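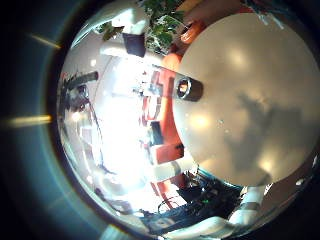
4. Setting Up the Drain Pan and Hose

Read this section before you connect the Vitale dehumidifier to power. The unit can run with its bucket or with a hose. If you plan to empty the bucket by hand, skip to step 9.

What you need
Drain hose (in the accessory bag)
Hose clamp
Phillips screwdriver
Level

1. Choose a spot on a firm, flat floor. Leave 20 inches of clear space on the side with the air outlet and 3 inches on the other sides.

2. Let the unit stand upright for 2 hours if it was shipped or carried on its side. Do not plug it in during this time.

3. Check the floor with the level. The cabinet may lean slightly toward the drain side but never away from it.

4. Take out the bucket and set it aside. Remove the rubber plug from the drain port and keep it. You will need it again if you go back to using the bucket.

5. Slide the clamp over the hose, then push the hose onto the port until it stops. Tighten the clamp by hand, then give the screw one more half turn.

CAUTION: Do not use pliers on the clamp. A cracked port is not covered by the Duvov warranty.

6. Run the hose to a floor drain or utility sink. It must slope down the whole way. Loops, kinks and high spots will hold water and send it back into the pan.

7. Pour a cup of water slowly into the pan and watch the far end of the hose. If nothing comes out within a minute, go over the slope again.

8. Put the bucket back in, even though it will stay empty. The unit will not start without it.

9. Plug the cord into a grounded wall outlet. Do not use an extension cord or power strip. The unit draws 700 watts at full load.

10. Press POWER, then press MODE until the drain light is green. For bucket use, leave the light off.

NOTE: The fan starts right away, but the compressor waits 3 minutes. The same delay applies after a power failure.

First week of use
Look at the hose connection once a day. Slight dampness at the clamp can be fixed with another quarter turn. If water drips onto the floor, unplug the unit and repeat steps 4 through 7.

In cool basements, frost may form on the coil. The unit will pause and clear it without any action from you.

Section revised Oct 12, 2022. Text by Lihua Xiong, checked by Ezequiel Ponce. Replaces the July edition.

Go on to Section 5, Cleaning the Filter.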